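Subject: Re: [moltthorpe-toys] bins, bins, bins (and what goes in them)
Date: December 3, 2023

Hi all, quick one, typing between two other things so forgive the state of it.

Answering the long message from the Mudell branch first, I've pasted it in so people who joined the list later can follow:

> We have 40 bins on the long shelf now and I would say half of them
> have no real subject any more. They started out as "building" or
> "pretend kitchen" or "outdoor" and then things migrate. Families
> bring a bin back with the right weight of stuff in it and not
> always the right stuff.
>
> Three questions before we start relabeling everything.
>
> First, do you at Moltthorpe sort by what a thing IS or by how big
> it is? We've been doing what it is, and we end up with tiny blocks
> and huge blocks in one bin and the tiny ones all at the bottom.
>
> Second, deep bins or shallow? Ours are all deep. Little kids tip
> them out because they can't see in.
>
> Third, what do you do with containers that aren't toys but get
> played with? Tubes, tins, lids, that sort of thing. We keep
> throwing them out and the kids keep asking where they went.
>
> Also the labels are falling off. Which ones did you buy?
>
> Thanks, Mudell branch

OK. In order, more or less.

By size. We fought about this for a whole winter and size won. Big studded blocks with other big things, small studded blocks in their own tub with a lid that closes. A kid under three should be able to go into any bin on the bottom shelf and not come up with something that fits in the mouth. That's the rule and everything else is taste. If you sort by kind you have to check every single bin for smalls, if you sort by size you only check the low shelf. Saves me an hour a week easy.

There's one exception and it's the train set. The Zulu trains stay together no matter what, big pieces and small pieces, in the tall crate with the strap. We tried splitting it once. Never again, people took home track with no engine and there was crying, some of it mine.

Shallow for anything under the window, deep for the back shelf. Shallow means a kid can stand there and see the lot and take one thing. Deep bins are for stuff where it doesn't matter what you grab — soft balls, fabric, dress up. We got our shallow ones from Gravness, gray, they scuff but they wipe. Don't get the white, I had white at home and it looked filthy in a week.

The thing with shallow is it only works if you keep it loose. A few things with floor showing between them. Once it's heaped it's just a deep bin with short sides and they tip it like any other. I go with a blue brick, a red-orange brick, something white and roundish (boat? bowl? every kid has a theory), a fuzzy green ball, one container to put things into or take things out of. Then stop. I know it looks mean when you've got a whole shelf of stuff sitting there. Leave it like that for a session and see what gets used before you add.

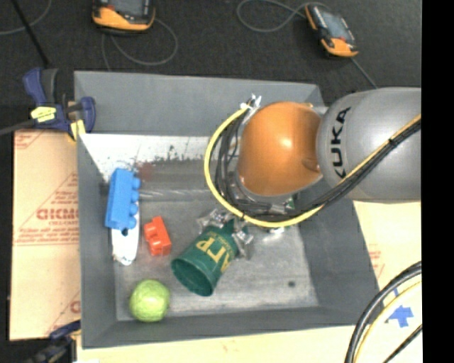
A reply from Gravness came in while I was writing, wanting to know why the balls aren't all in one bin by themselves, as a ball in with the bricks only rolls to the low end and gets forgotten, and would it not be simpler to have one ball bin and be done with it.

Fair point, and yes we have a ball bin, it's the deep one by the door. But one ball in with the bricks gets a different kind of play. Kids roll it at things. They try to balance it on studs. They want to know if it goes in the tube, and then whether it comes out again, and then you've got a toddler busy for twenty minutes and the grown up can sit down. All balls in the ball bin = all balls on the floor. So one out, rest in the ball bin. If it gets forgotten for a day no harm done.

Which gets me to Mudell's third question, the containers. KEEP THEM. Please. We have a green one with ATP on the side in yellow letters and it has outlasted toys that cost real money. Open at one end, closed at the other, that's all a kid needs. Lay it on its side and it's a tunnel or a garage, stand it up and it's a tower, and a pot, and a hat if they're small enough. My rules for containers, take or leave:

no sharp rim, run your thumb around the inside of it, all the way
no loose lid small enough to choke on (I take the lids off and bin them, sorry to the lid people)
wide enough that a hand goes in and comes back out
nothing that had cleaning stuff or paint in it, ever, doesn't matter how well you washed it
no glass obviously

Coffee tins fail on the rim most of the time. Oatmeal tubes are great for a month and then go soft. Yogurt tubs stack, which is nice, but they crack and the cracks are sharp so check them.

One container per bin. Put two in and they get used as drums, I don't make the rules.

Labels. We bought a pack of 200 of the paper ones and they were junk, came off as soon as anybody wiped the bin. What we do now is a cardboard tag on a loop of string through the handle, picture on one side, words on the other. The picture is for the kids and the word is for whoever is putting away at closing time. If your bin has no handle hole then a clothespin on the rim works fine. Don't write the number of pieces on the tag for open bins. You will never match it and then someone feels bad about a missing brick when it's under our own shelf.

Only exception again is the sets, where it matters. The big marble run has 244 parts and that number is on the tag in red and we do check it. Takes a while. Puzzles same thing. Everything else goes by "does this look like a decent amount of stuff", which has never gone wrong yet.

Somebody asked off list about the 1000 brick donation and did we put it all out. No!! It's in the back in tubs and we feed it out a bit at a time, when a bin comes back looking thin. Put it all out and it's a gravel pit. Also easier to wash in small lots. On washing, the hard plastic goes in a mesh bag in warm water and dish soap, swish, rinse, lay out on towels over night. Studs down, so the water comes out of the hollow side... no wait, studs up, hollow side down. Studs up. The fuzzy balls I don't soak, they take forever to dry and then they smell. Wipe them with a damp cloth, brush the lint off, and when they're really gray just retire them.

Bins get a wipe inside at closing. Corners are where the grime goes, especially where the sloped side meets the flat. Old toothbrush. If you see spots that don't shift with soap try baking soda paste before you go buying anything fancy. Scuffs you can leave, it's a toy bin.

Couple of things I still dont have an answer for so if any branch has cracked it please shout:

1. Odd pieces with no home. The white boat/bowl is a good one. It isn't a kitchen thing, it isn't a bath thing, it came with nothing. Right now the odd ones go in with the big bricks, one to a bin, and that's worked OK, but the box of orphans in the back only gets bigger. Do you put a date on them and throw them out after a while? I can't quite do it.

2. Mixed brick brands. Some of the big ones nearly fit each other and nearly is worse than not at all. Kid pushes, won't go, kid gets mad. We've been pulling the ones that don't click but you have to test each one by hand and it's slow. Is there a trick?

3. Blocks going home in pockets. Not a big deal, they mostly come back. But the red ones go first, always, and we end up with bins of nothing but blue. If anybody has spare reds the big size we'd swap for blue or for yellow, we have plenty of both.

For December we're going to do the bottom shelf only and leave the top until after the holidays. If Mudell wants to try the size sorting I'd say do the same, start low, one shelf, don't pull all 40 off at once. We did that and spent the evening walking on bricks in our socks. Sort onto an old sheet and then you can lift the corners and pour whatever's left into a tub when time's up.

Tags — I can send the picture sheet if your printer will take card. Ours does if you feed it one at a time from the back. Black and white is fine, the kids color them in.

Got to run, the kettle's been going for ages. Will look at the Gravness order form tonight and add a few more shallow grays if anyone wants in on it, just reply to the list with how many and whether you need the ones with handles.

Moltthorpe branch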